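Support > Bench kits > Grinholm two-arm kit > Tickets > Ticket 761

Left gripper stops short of closing, thin objects slip

Status: Solved
Product: Grinholm two-arm bench kit, standard grippers
Opened by: Anca Sandu, Cluda
Handled by: Vasilică Dobre, Grinholm support
Shares 9 - Comments 4

Problem as reported

We have had the two-arm kit on trial since March and are deciding whether to buy it. The job we want it for is sorting small personal items on a tabletop: pens, glasses, cups, dishes, tissues. The right arm does this well enough. The left arm has a problem with anything thin.

When the left gripper is told to close fully, the fingers stop before they meet. The software shows the move as finished and gives no error. With a cup this makes no difference because the fingers hit the cup first. With a marker the fingers close on it loosely, the arm lifts, and the marker slides out or never leaves the table. The thicker marker is picked up sometimes. The thin one almost never.

It started after we took the left gripper off its bracket to change a cable and put it back on. Before that I did not notice anything, but we were mostly working with cups and plates at that point, so I can't say for certain that it was fine.

Things we tried before writing:

- Restarted the controller and both arms.
- Ran the homing routine from the menu, twice.
- Raised the grip force on the left arm to 80. No change.
- Swapped the marker positions so the left arm had the thicker one nearer to it. No change.
- Checked that the bracket screws were tight.

Control software is the version that came with the kit. We have not updated it.

Reply from support

Thank you for the detailed list. Raising the force will not help if the gripper believes it is already closed. It stops at the position it has stored as zero, and the force setting only matters once the fingers are pressing on something.

Please send a picture of your normal layout with both arms in position and the left gripper open. I would like to see how the cables run and how close the objects are to the fingers. Please also send the saved settings file for both arms.

Leave the force at 80 for now so we are only changing one thing at a time.

Reply from Anca Sandu

Settings file sent by email. The layout is the one we use for most of our trials. The left arm is supposed to take the two markers and put them in the black cup, and the right arm takes the tissue. The glasses and the case are a later step and we have not got that far with the left arm.

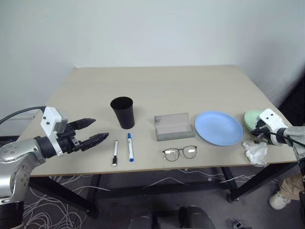
Step 1 - Rule out the cable

The thick black cable on the left arm curves up to the top of the white bracket. That is an acceptable route, but it needs enough slack that it does not pull on the connector when the wrist turns. A pull there can make the gripper lose its position reading for a moment, and after that every position is off by the same amount.

With the power on and the arm in hold, open the gripper and turn the wrist slowly through its full range from the manual control page. Keep your hands away from the fingers. Watch the position number for the gripper. It should stay the same the whole way through.

Result (Anca): The number stayed the same for the full turn in both directions. Did it three times. The cable goes a little tight at one end of the turn but the number does not move.

Support: Then the cable is not the cause. I would still give it more slack when you have the arm powered down.

Step 2 - Compare the two grippers

On the manual control page, close each gripper with nothing between the fingers. Write down the position it reports, then look at the fingertips.

Result (Anca): Both report zero. The right fingertips touch. The left fingertips have a gap between them. I could slide a folded piece of card into it and pull it out again without any resistance.

Support: That confirms it. The left gripper has the wrong stored zero. Homing from the menu sends the arm joints to their home positions but does not touch the gripper zero, so running it twice would not have changed anything. The menu wording is not clear on this and I have passed that on.

Step 3 - Check the coupling before resetting

If the gripper was taken off and put back on, the coupling behind the black collar may be seated one tooth over. Resetting the zero would hide this, but you would lose some travel at the open end.

1. Clear the table on the left side. Take the markers and the cup away.
2. Power down the left arm and support it with one hand while it relaxes.
3. Loosen the collar. Do not remove the bracket screws.
4. Pull the gripper forward until the coupling comes free.
5. Line up the notch on the coupling with the mark on the wrist side and push it back in.
6. Tighten the collar by hand only.

Result (Paraschiva Cârstea, Cluda): I did this one for Anca. The notch was off from the mark by one tooth, as you said. It went back in without much trouble, but the mark on the wrist side is very faint and I needed a flashlight to find it. I put more slack in the cable while the power was off. After powering up, the gap at the fingertips was smaller but still there.

Support: Good. The seating was part of it. The rest is the stored value, which was probably saved the first time the arm started up with the coupling out of place.

Step 4 - Reset the gripper zero

1. Set the grip force on the left arm back to the default.
2. Open the service page and choose the left gripper.
3. Choose "Release" and bring the fingers together by hand until they just touch. Do not squeeze.
4. Choose "Store as zero" and wait for the message.
5. Restart the controller. The value is not kept if you skip the restart.
6. Close the gripper from the manual page and check that the fingertips meet.

Result (Anca): First try did not work. I got the message, restarted, and the gap was back. Second try I noticed the service page had gone back to the right gripper after I pressed "Release," so I had stored the right one again. On the third try I picked the left gripper again before storing and it held after the restart. The fingertips meet now. I checked the right one as well and it still closes properly.

Support: The page jumping back to the right gripper is a known fault in the version you have. It is fixed in the next update. Until you install that, check the name at the top of the page before you press "Store as zero."

Step 5 - Test with the thin objects

Support: Please run the marker task as you normally would, default force, and tell me how many are picked up. Use both markers. If the thin one is still a problem, try approaching it across the barrel near the middle and keep away from the cap.

Result (Anca): Ran 80 picks with the left arm, half on each marker. 79 were good. The one miss was the thin marker. It rolled when the lower finger touched it and the fingers closed on the table beside it - that looks like a position error on our side and I don't think the gripper had anything to do with it. Dropping into the cup works. We lowered the release point a little so the markers would not bounce off the rim.

I have not tested the glasses. The thin frames worry me more than the markers did, and I would like to know what force you recommend before we try.

Reply from support

For glasses, start at the lowest force setting and go up one step at a time. Pick them up by the bridge if your camera can find it reliably. Keep the hard fingertips off the lenses. We sell a soft fingertip set made by Oprea that fits both of your grippers, and I would use those for any work on glasses. They add a little thickness, so the zero has to be stored again after you fit them, on both sides.

I can send one set with no charge while you are on trial. Confirm the delivery address and I will add it to the ticket.

Reply from Anca Sandu

Address is the same as for the kit. Please send them.

For the trial report: the fault took us more time than it should have, mainly because the software said the move was finished and the two zero functions have similar names. The repair itself was easy and needed no parts. I would like to see a warning when a gripper closes to zero on an object that the camera says is there. The mark on the coupling should be easier to see as well.

Closing note from support

Cause: left coupling seated one tooth out after a cable change, and a wrong gripper zero stored afterward.
Fix: coupling seated again, zero stored again on the left gripper, controller restarted.
Parts: none. One soft fingertip set sent separately.
Open items: page jump on the service page (fixed in next update), menu wording for homing, request for a close warning.

Ticket set to Solved 7/26/20. Replying to it within the trial period will open it again.

Comments

Irina Marinescu
Same fault on our right arm after a gripper swap. Step 3 alone fixed it for us. We had not restarted with it in the wrong place, so I guess the bad value was never stored.

Duangjai Suksawat
Does the page jump happen with the Bronimum controller too, or only the one in the kit?

Vasilică Dobre (support)
Only the kit controller. The service page on the Bronimum one is different and asks you to confirm left or right before it stores anything.

Duangjai Suksawat
Thanks. Does the coupling mark have to face up when the arm is home? Ours faces the side and it closes fine.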